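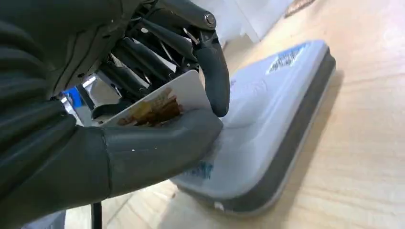
Carpet tile lifting at the seams after adhesive change

Asked in Flooring, Friday

We re-laid a ground floor office with Mudard loop pile tiles over a sealed concrete slab. The old tackifier was Sillo. The supplier was out of it and sent Bravo instead, rolled on at the rate printed on the tub. Three rows next to the exterior wall have started to curl at the corners. Area is 298 square feet. The rest of the floor is flat. Is this the adhesive, the slab, or the tile?
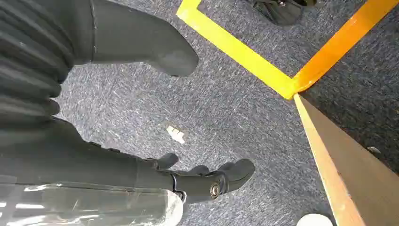

Blue-gray flecked carpet.

2 answers

Answer from Skesilov, 1171 points

Test the slab before blaming the tub. Curl limited to an exterior wall usually means moisture or temperature, and a bad adhesive would show up across the whole floor. Lift one tile in the affected rows and one near the center. Tape plastic sheet over both spots, leave it overnight and compare. If the wall side is damp, have a proper relative humidity test done.

Also check whether the Sillo was removed. Residue under a new tackifier can soften and never set – the data sheet for the new product should say whether it can go over old adhesive.

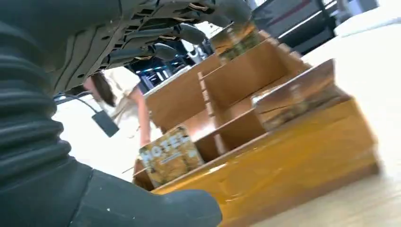 Reply from mat_edge2231: Agree on the residue. I would add that tiles need to sit in the room before laying. Mine went down cold in July with the air conditioning off and grew tight against the wall.

Answer from guest

Had the same, put a filing cabinet on it. Fine now.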